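**May, cell 2, notebook entry: working rules for the two-arm insole task**

Picked up from Tuấn's page. The written procedure for the two-arm cell still dates from when we ran one arm at a time, and it has no section on shared space. Drafting one here before it goes into the Jorari template. Comments in the margin, please, with initials.

Episode count on the insole task stands at 1,373 recorded. 283 of those are flagged in the log, most with the free-text note "other arm". That note is useless for sorting. From now on use one of these codes:

- `A1` arm entered the other arm's zone without a hold
- `A2` both arms holding, neither moving, operator released
- `A3` contact between arms, any force
- `P1` part outside its start region at reset
- `P2` part in the right place, wrong orientation

`A3` means stop and inspect, even if the episode completed. Check finger alignment, wrist camera mount and cable run before re-enabling. Write the joint positions down by hand as well. The controller log overwrites on restart, and we lost two that way.

**Zones.** Split the table down the middle of the tray. Left arm owns everything to the left, right arm everything to the right, and the tray itself is shared. One gripper in the tray at a time. The second arm waits with fingers open above the cloth on its own side. Vy La wants a fixed waiting pose. I would accept a height limit and leave the pose free, since a fixed pose will show up in the data as a habit. Not settled. Ask Vy Doãn which one the Pullulex integration can enforce in software.

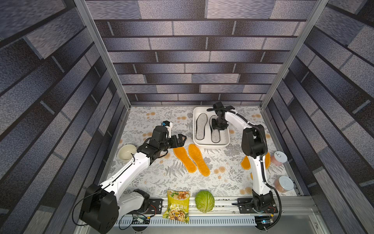

*Right gripper in the tray over a gray insole, left gripper open by the orange pair.*

**Occlusion.** The third orange insole is mostly behind the right forearm from the fixed view. It cannot be judged for orientation from there, so a labeler working from that view alone should not assign `P2` to it. Rule: check a second view, or leave the orientation field blank. Blank is a valid entry. Ngân has been getting guesses in that field and has had to throw them out.

**Other objects on the table.** Bowl, jars, snack bag and cabbage are set dressing and count as obstacles. They have to be entered on the reset sheet like the parts. Current sheets list the insoles and the tray only. Contact with any of them is to be logged, and the object goes back to its start position before the next episode. Glass jars: upright, lids on, checked at each reset. If one breaks, both arms go to disabled before anyone reaches in.

**Cables.** The corrugated run on the right arm coils around the base before it goes up. Amedeo's rule from the Valtis cell was to rotate the base slowly through the full working range once per shift, watching the cable the whole way. Adopt as is. Same check on the loop at the left base. Record as pass or fail with initials. No "OK-ish".

**Indicator light.** The procedure says "confirm light is on". Insufficient. It should name the color and the state that color stands for, per the controller manual. I have not looked this up yet. Until that is done, treat a lit indicator as powered and able to move. Hands stay out of the booth unless the E-stop is pressed and the person reaching in is the one who pressed it.

**Changes to the sheet**

1. Add codes above, remove free-text flag.
2. Add obstacle rows.
3. Add cable check line at start of shift.
4. Recode old flags. Start with the last 22 and see how many can be assigned from video before committing to the rest.

Open items: waiting pose (both Vys), indicator wording (me), whether the Wogan cell should use the same codes. Tuấn says their tray is larger and both grippers fit in it at once, in which case `A1` needs a different definition over there. Will not block our version on that.

Recoding starts after the next calibration. Template draft is in the shared folder under "two-arm rules", unsigned.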